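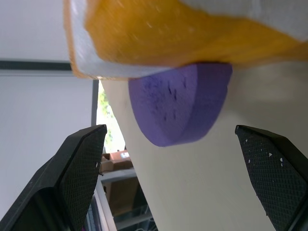
Can the same finger pads take soft foam and hard glass without a change in between, one visitor asked before the first session was over. The question came back in several forms during the day, and it bears directly on work package 2, so it is taken up first in this report.

Progress report to Codness, covering the period up to the open day at the Barnavo site
Submitted Mar 14, 2022

1. Pads and gripping

The textured black pads were kept on both fingers for every run. Foam pieces are forgiving in position but not in force: a light grip lets them turn, a firm one leaves them compressed and the release point shifts. The force limit was therefore set per object class and loaded from a table at the start of each run. No pads were swapped on the day. Small particles of foam do collect on the mesh, and wiping the pads between sessions has been added to the run sheet. We have not yet measured how much the particles affect friction on glass. That test is planned for May.

2. Open day

The open day was held in two blocks with 14 guests, including staff from Vekeck and from the Dijkstra packaging line. Each block began with a short account of the project, followed by runs at the table with mixed household and packaging items. Guests stood on the far side of the table from the operator. The laptop was left on view.

Of 58 attempted picks across both blocks, six were stopped by the operator. Four of these were caused by the object moving after the approach had been planned. The other two were precautionary stops with glass on the table and are not counted as faults. All stops were made from the hand switch and none required a restart of the controller.

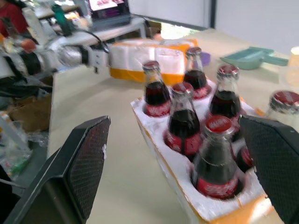 Cola bottles in a foam tray are an easier case than cola bottles in a crate, Vekeck remarked, because the foam holds the base and most of the caps are in plain sight. We agree with this. The tray was chosen so that the approach angle could be tested separately from the search for a free bottle, and the results should not be read as covering crates. Dijkstra has offered two crate types for the next period - one open, one with dividers.

3. Recorded data

The set now holds 1078 episodes that passed review. Wrist views are the most useful part for grip timing, but a fast approach still blurs the edges of the view. A lower approach speed over the last part of the travel is under test. It adds time to each pick and may not be kept.

4. Open points

Cable routing on the arms needs a permanent solution. Floor space beside the table is still used for boxes and packing material and has to be cleared before the safety inspection. The budget line for spare pads is nearly used up; a transfer from travel is requested in the attached form.

Crate trials start once the Dijkstra samples have arrived and been measured.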